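Care of drums and cymbals at home
Workshop tips, Kevberg players' pages
Compiled by Dalibor Murín

Most faults in a home drum kit come from dirt, dry threads and heads left on too long. The notes below cover a standard acoustic kit kept in an ordinary room. A drum key, a soft brush, two cotton cloths and light machine oil are enough for all of it.

Changing a head

Slacken each tension rod by half a turn, moving to the opposite rod every time. Go round the drum until all the rods are free, then lift off the hoop. Do not undo one rod fully while the others are tight, as this can pull a thin hoop out of shape.

Wipe the bearing edge with a dry cloth and feel along it with a fingertip. Small rough spots on a bare wooden edge can be rubbed with a little candle wax. Dents and splits need a repairer.

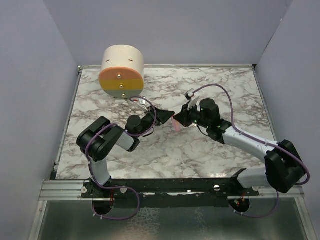 Seat the new head by hand and check that it turns freely on the shell. A head that binds on one side will never tune evenly. Refit the hoop, run the rods down until they are finger tight, then bring them up with the key a quarter turn at a time, working across the drum. On a tom with 6 rods, number them clockwise and tighten in the order 1, 4, 2, 5, 3, 6.

Press the middle of the head firmly with the flat of the hand. Some creaking is normal, as it comes from the glue in the collar. Retune afterwards and leave the drum overnight before the final adjustment.

Rods and lugs

Clean the threads with the brush before oiling. One drop per rod is sufficient. Surplus oil collects dust and finds its way on to the head. If a rod squeaks after oiling, the lug insert is probably worn. Jaxon McIntyre recommends swapping the rod to another lug first, to see which part carries the fault.

Buzzes are traced by tapping the shell with a knuckle while holding each fitting in turn. Check the snare wires last. Loose washers and badge grommets are more common causes.

Cymbals

Wash in lukewarm water with a little washing-up liquid, following the grooves. Rinse and dry at once. Metal polish removes printed logos and should be kept off coated finishes altogether.

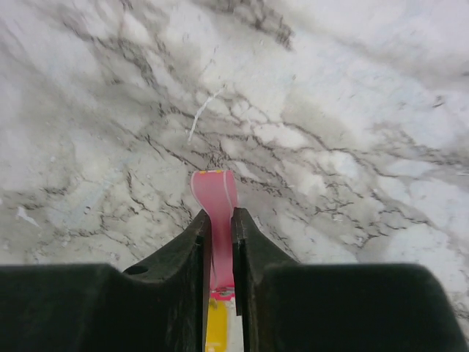 Replace felts when they have gone hard, and never run a cymbal on a stand without its plastic sleeve. A bare rod will wear a keyhole into the cup. Cracks at the rim should be looked at by a repairer before they lengthen.

Storage

Keep shells away from radiators and outside walls. Drums going into store in September for the winter should have their heads left at low, even tension, which holds the hoops in line. Do not stack anything on a bass drum. Bags go in dry, with the zips open for the first day.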